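Home | Guides | Recording at Home | Section 6 | Support | Contact

Print this page | E-mail this page

Steltus Head Camera Guide
Section 6: Good practice when recording household tasks
Revised 4/8/23

Welcome to the part of the guide we would most like you to read with a cup of tea. Your recordings are used to teach the Plollia home robot how hands go about ordinary jobs, and a few steady habits make them far more useful to the people who work with them later on.

6.1 Before you start

1. Choose a table you can sit at comfortably, with your knees under or near the edge and both forearms free to move.
2. Put out everything the task calls for, and do have a look round for letters, photographs or anything else you would not care to share.
3. Tilt the camera down until your hands sit in the lower half of the picture when you reach forward.

6.2 Pouring and refilling

4. Hold the receiving bottle upright with one hand and pour with the other. Take it as slowly as you like.
5. Lay caps and pump heads down on the table where the camera can still find them, a little to one side of the pouring. 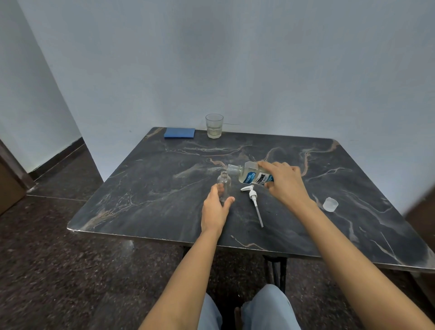
6. Refit every cap and pump before you move any bottle to the back of the table.

Caution: Never mix cleaning products for a recording, and keep liquids away from cables and from the charging lead in particular. If something spills near a lead, stop and switch off at the wall first.

Note: Brand names on labels are allowed under the Bakker household rules. Names and addresses on parcels are not.

6.3 Wiping down

7. Move the things you have used out of the way, then wipe with whichever hand you would normally use.
8. Keep the whole cloth in view for as long as you comfortably can, and go right up to the front edge.

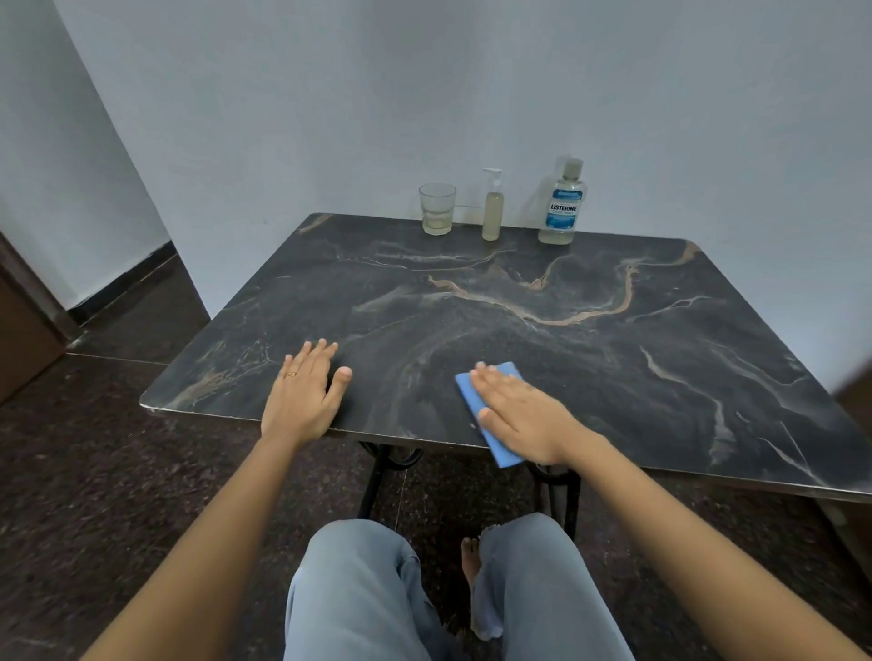 Consistency between recordings matters a great deal to the robot, and it is the rule we are asked about most often. Please finish each task the same way every time, with the items put back where you have decided they belong. A row against the wall suits most tables very well, such as the tumbler, the pump bottle and the mouthwash here, and it leaves the front clear for the cloth. Rings may stay on, but do take off anything that dangles.

9. Rest both hands in view for two seconds, then press Stop.

Note: A single recording may not run for more than 59 minutes. Longer ones are refused when you upload them, so split the job at a natural pause.

Contact Iketti Support | Copyright Iketti | Back to top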